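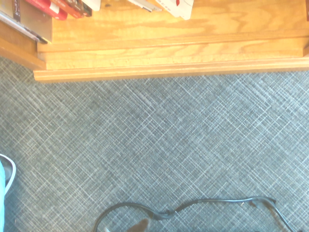
Reading time: 4 minutes

Session 4: How things get thrown away, and how they don't

Last session we dealt with how objects come into a house. The reading for this one, the Wendville household survey, deals with how they leave, and is shorter, as you might expect.

The survey team visited 200 homes and asked people to go through one room and say of each object when it was last used. Most people were confident until they reached the shelves. Kitchens did well, since a saucepan has to earn its place. Living rooms did badly. Hallways were worse, and the loft question was dropped after the pilot on grounds of time and, I suspect, morale.

Terms you will need

Dead stock: things that still work and are not used. The word comes from shopkeeping, where somebody at least feels guilty about it.

Parking: putting an object somewhere "for now". The survey treats anything parked for over 9 months as stored. Householders disagreed strongly.

Display drift: the slow move from using a thing to looking at it. A jug holds milk, then flowers, then nothing, and by then it is an ornament and gets dusted.

Display drift is the one students find easiest to spot in other people's homes. Old equipment is especially prone to it. Once a machine has been out of date for long enough it stops being rubbish and becomes character, but there is an awkward stretch in the middle when it is only embarrassing. Fax machines are in that stretch now. Typewriters came out of it years ago and have been unbearable ever since. 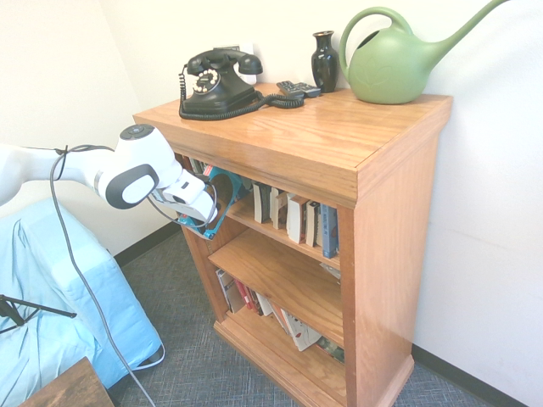

Fig. 1. Rotary-dial telephone, remote control and vase on the top of an oak bookshelf.

Note that the survey records where an object is kept but not how high. Trerolari, the later study, corrects this, and finds that the flat top of any piece of furniture fills up before the shelves below it are full. People put things down at the height of their hands. It took a grant to establish this.

The Devadiga objection

Devadiga argues that "use" is the wrong test altogether. A spare key is used once in ten years and is well worth keeping, while a television may be used every evening to no one's benefit. I think this is right about keys. It is weaker on the bread machine, which gets a whole chapter.

For the next session

Pick one surface at home, no bigger than a table. List what is on it and mark each item used, parked or drifted. Write up to 1000 words on the items you could not place. Do not tidy first - it shows, and I can't mark it.

Read the Nandgate chapter on sheds. Skip the appendix unless you are fond of hinges.

Essays are due in September, and the library copy of Trerolari is on short loan until then.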